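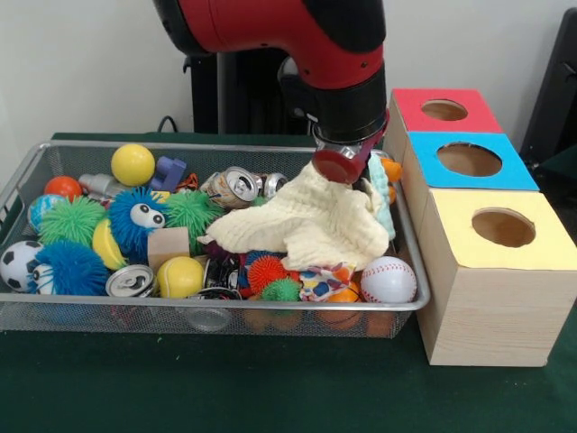

아이 장난감 정리, 얼마나 자주 바꿔주시나요
작성자: 모래시계22

둘째가 태어나고 거실이 감당이 안 돼서 장난감을 나눠서 돌려가며 꺼내주고 있습니다. 지금은 한 번에 9개만 꺼내두고 나머지는 베란다 수납장에 넣어둡니다. 첫째는 네 살이고 둘째는 이제 기어다닙니다.

처음에는 7일마다 바꿨는데 첫째가 잘 놀던 걸 왜 치우냐고 울어서 요즘은 주기를 못 정하고 있습니다. 다들 기준이 있으신지 궁금합니다. 공 종류는 계속 꺼내두고 블록이나 인형만 바꾸는 것도 생각 중입니다.

댓글

감자조림
저희는 날짜로 안 하고 아이가 안 찾는 것부터 뺍니다. 이틀 동안 손도 안 댄 건 밤에 조용히 치워요. 낮에 치우면 꼭 그때 갖고 놀겠다고 합니다.

velen_mom
공은 그냥 두세요. 자리도 별로 안 차지하고 둘이 같이 놀 수 있는 게 결국 공입니다. 저는 Velen 수납함 쓰는데 뚜껑 없는 걸로 산 게 제일 잘한 일 같아요. 뚜껑 있으면 애가 안에 뭐가 있는지 모르고 저도 잊어버립니다.

늦은점심
저는 생각이 좀 다릅니다. 돌려가며 꺼내주는 것 자체를 안 하는 게 낫다고 봐요. 저희 애는 물건이 없어지면 불안해하고 찾느라 시간을 다 보냈습니다. 차라리 전체 양을 줄이고 남은 건 늘 같은 자리에 두는 쪽으로 바꿨더니 정리도 자기가 하려고 합니다.

모래시계22
늦은점심님, 줄일 때 아이랑 같이 고르셨나요? 저희 첫째는 물어보면 전부 다 필요하다고 합니다.

늦은점심
처음엔 제가 골랐고 나중엔 같이 했습니다. "버릴까?" 말고 "동생 줄까, 상자에 넣을까?" 이렇게 물어보니까 대답이 나오더라고요. 색깔 다른 상자를 정해두면 글자 몰라도 구분합니다. 공이랑 천 종류는 따로 담으세요. 섞어두면 공 하나 찾다가 다 쏟습니다.
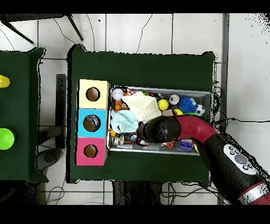 감자조림
색깔로 나누는 건 저희 집에서는 실패했습니다. 애가 파란 장난감은 파란 상자에 넣어야 한다고 우겨서 종류별로 나누는 게 전혀 안 됐어요. 그림 스티커가 나았습니다.

늦은점심
그럴 수도 있겠네요. 저희는 상자마다 대표로 하나씩 먼저 넣어두고 시작했어요. 네 살이면 스티커도 괜찮을 것 같습니다.

귤까는시간
둘째가 기어다니면 크기부터 보셔야 합니다. 첫째 블록 중에 작은 건 높은 데로 올리시고 둘째 잘 때만 꺼내주세요. 저희는 Lavinent 선반 맨 위 칸을 첫째 전용으로 썼습니다. 벽에 꼭 고정하시고요. 그리고 헝겊이나 수건 종류는 장난감이랑 같이 두면 금방 지저분해져서 저는 세탁할 때마다 따로 뺍니다.

velen_mom
Lavinent 선반 칸 높이가 어떻게 되나요? 저희 수납함이 높이 24센티인데 들어갈지 모르겠네요.

귤까는시간
제 건 중간 칸이 22센티라 안 들어갈 것 같아요. 맨 위 칸은 위가 트여 있어서 상관없습니다. 판 위치를 옮길 수 있는 모델도 있다고 들었는데 저는 안 써봤습니다.

감자조림
선반이 꼭 필요한가 싶어요. 네 살이면 높은 데 있는 거 꺼내려고 올라갑니다. 저희는 그래서 선반 치우고 다 바닥으로 내렸습니다. 작은 것만 안방 서랍에 넣었고요.

귤까는시간
첫째가 올라가는 편이면 그게 맞죠. 저희 애는 겁이 많아서 안 올라갔어요.

모래시계22
의견 감사합니다. 저희 첫째는 올라가는 편이라 선반은 빼고, 작은 블록은 서랍으로 옮기려고 합니다. 공은 계속 꺼내두고 상자에는 그림 스티커를 붙여볼게요. 주기는 안 정하고 안 찾는 것부터 빼는 걸로 11월까지만 해보겠습니다.

늦은점심
스티커는 잘 떨어지는 걸로 붙이세요. 저희는 분류를 두 번 바꿨는데 떼느라 고생했습니다.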